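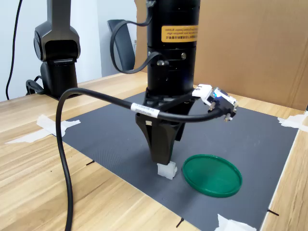
Figure 2. Mat taped to the tabletop, with the white block and the green lid on it.

4. Laying the mat

The Clilleo mat can be used on any flat table. Clear and wipe the tabletop first and let it dry.

4.1 Unroll the mat with the dark gray side up. If the corners curl, leave it under a few books overnight.

4.2 Slide the mat to its working position. Part of the wood should stay uncovered along the front.

4.3 Tape the mat down with white masking tape. Press each piece half on the mat and half on the table.

4.4 Draw short black marks on the wood just outside the edges of the mat. Three are enough – one on the left, one near the bottom center and one near the bottom right.

Note: On a table you want to keep clean, draw the marks on small pieces of tape.

4.5 Put the block on the mat, then lay the green lid flat to the right of it. Leave a gap between them.

CAUTION: Do not use packing tape or duct tape. Both can lift the finish when pulled off.

4.6 Check the mat against the marks at the start of each day. If it has moved, peel up the tape, line up the edges again and use fresh tape.

Note: Masking tape left on for a long time gets hard to remove. Replace it every 36 days.

Spare mats are listed under part number 1449 in the Starnach parts list. Lids and blocks are ordered separately – see section 7.

Revised 2026-02-24, C. Bodin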